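Subject: Re: [finish-list] Mystery blond tabletop, wax or recoat?
Date: 26 July 2024

Crichton wood list member wrote:

> I picked up a Plasard table from the hall sale and want to use
> it as a desk. Pale top, no stain that I can see. The seller
> thought it was solid. Two questions. Can I sand out the
> scratches and put on hardwax oil, and how do I tell whether
> there is already lacquer on it? The legs are fine and I am
> leaving them alone. I have half a can of Vosiline left over
> from the hall floor and would like to use that up if possible.

I have the same make of table, maybe a few years older than yours, and I went through this in early July.

Don't sand until you know what the top is. Look at the edge first. On mine there is a strip glued along all four sides, and if you get down low with a flashlight you can see the joint. Then look at the underside. If the grain there has nothing to do with the grain on top, you have a veneer. The seller of mine also said solid. Factory veneer is thin enough that a random orbit sander with 80 grit will go through it near the edges before you notice.

For the lacquer question, put a drop of denatured alcohol somewhere out of sight, wait a minute, and touch it. Sticky means shellac. If nothing happens, try lacquer thinner the same way. Mine ignored the alcohol and softened a little with the thinner, so I took it for a sprayed lacquer. Oil will not go into that. It sits on top and stays gummy, and I would expect the Vosiline to do the same. Try it under the table if you want to be sure.

What I did in the end:

Washed the top with warm water and a little dish soap, two rounds, then wiped it dry.
Wiped it with mineral spirits to get the old polish off. The rag came up brown.
Rubbed it by hand with a gray pad, along the grain, light pressure, no machine.
Thin coat of Fonda paste wax, buffed after 14 minutes, next coat the day after.

I stopped at two coats. A third did nothing on the test board except show fingerprints.

The wax does not fill scratches. Fine ones get harder to see and deep ones stay as they were. If yours catch a fingernail I would leave them or use a wax stick in a matching color, and pick the stick in daylight. The first one I bought was far too yellow.
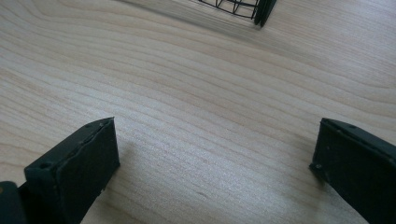
Matching is the hard part with a top like this, and I would get the color right before doing anything about dents or marks. Mine is a light beige with a bit of pink and gray in it, so anything sold as honey or golden oak will show. Look at how the grain runs, too. The long wavy lines that bend into arcs toward the upper right are typical of flat-sawn veneer, and a fill stroke that goes straight across them stands out more than the scratch did. The surface is still fairly matte, with a brighter sheen only where the light falls on it. The tiny grayish mark near the lower center I have left alone. If you try the thinner test, let the list know what it did, and which way the grain runs on the underside.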